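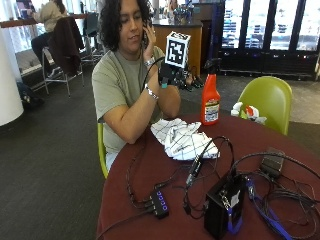

Wiping Down the Round Table: a Talk With the Owner of Samuvham

The table came first, before the cups, before the name, before there was even a sign on the door. "I saw that maroon top and I was gone," the owner of Samuvham told me on a Wednesday afternoon, laughing. "I had 2,000 set aside for furniture and I wanted to spend it all on one table!"

She didn't, in the end. The table came from Bhatia, a secondhand place on the Rarnby road, for 139, and she carried it in with her sister. It has been the best seat in the room ever since. People take calls at it, lean their elbows on it and forget the time.

And all that means wiping, lots of it. "I love wiping a table," she said, and I believed her. "You get five quiet minutes. My phone rings, I put the cloth down wherever I am, I talk, I pick it up again."

The cloth she likes is white with thin black lines crossing into diamonds. She is particular about cloths. Plain white ones look tired by February, she says, and dark ones hide what they've picked up. "With the diamonds I can still see the dirt, but it looks cheerful." She folds hers in four to start – though it never stays folded for long – and turns it to a clean side halfway across.

The spray goes in an orange-red bottle with a black trigger. "Bright, so I can find it. I had a clear one and I lost it every single day." Two squirts on the cloth, never straight onto the tabletop when there's anything plugged in nearby. Then she works from the rim to the middle.

Did she ever think of swapping the table for something bigger? She priced a long one at Brivell once. It was 1,890 before delivery. "Beautiful thing. But everybody sits at the ends of a long table. At a round one they talk!"

The chairs are next on her list, and after those the wooden counter, which wants oiling.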